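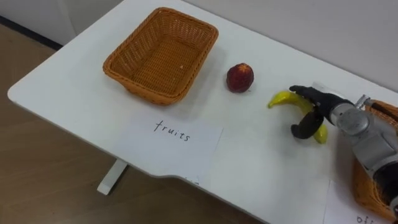

Unit 3: Sorting and Putting Away

Reading before class: the Dillix workshop notes, sections on grasping and on task errors. Bring your chore list from Unit 2.

Where we are

Last time we split household work into chores that happen in one fixed spot (loading a dishwasher) and chores that move through the house (picking up a bedroom). Sorting at a table belongs to the first group. The base of the robot can stay put, the light is even, and everything can be placed within reach. If a general-purpose arm can't do this, it won't do the bedroom.

What the job asks for

Take fruit off a table and put it in the basket with the label "fruits". A person does this without thinking. For the machine we write it out:

1. Find the objects and tell them apart from the table, the baskets and the labels.
2. Decide which basket each object belongs in.
3. Choose where to hold it.
4. Close the fingers with enough force to lift and no more.
5. Carry it over the rim and let go.
6. Check that it went in, then look for the next one.

Steps 1 and 2 have improved the most. Handwriting used to be a serious obstacle and is now a small one. Steps 3 and 4 are still where most of the class time will go.

Shape matters

A banana is long and curved, so the fingers can go across the middle, one over and one under. Held too near one end it swings. A round fruit has no long side to line up with, and it rolls if the first touch is off center. Same table, same basket, two different grasps. Be ready to sketch both.

Reading a success rate

Suppose a team reports that its arm sorts fruit correctly 80 percent of the time. Before you accept or reject the number, ask what was counted. One object, or a whole table cleared? Did a dropped fruit that was picked up again count as a success? Were the objects the same ones used in training?

Work it through for a table of 3 objects. If each pick succeeds 80 percent of the time and the picks don't affect each other, the whole table is cleared without an error 51 percent of the time. With 14 objects it falls to 4 percent. This is the main reason a good demonstration and a useful appliance can be years apart.

Home and shop floor

The Vindville packing line, which we visit in January, sorts all day with machines. The parts arrive in a known position and the line stops when something is wrong. A kitchen has neither of those. On the other hand, a kitchen is in no hurry - a slow arm that gets it right may be acceptable at home and useless at Vindville.

So, can machines do this chore yet? For a few known objects on a clear table, yes, with someone nearby. For whatever comes out of a grocery bag, not dependably.

For next time

Pick one chore from your list and write it out in steps as above. Mark the 2 steps you think are hardest and say what a failure would look like at each one. One page, typed. Østergaard section hands in on paper at the start of class; Justlow section uploads by noon.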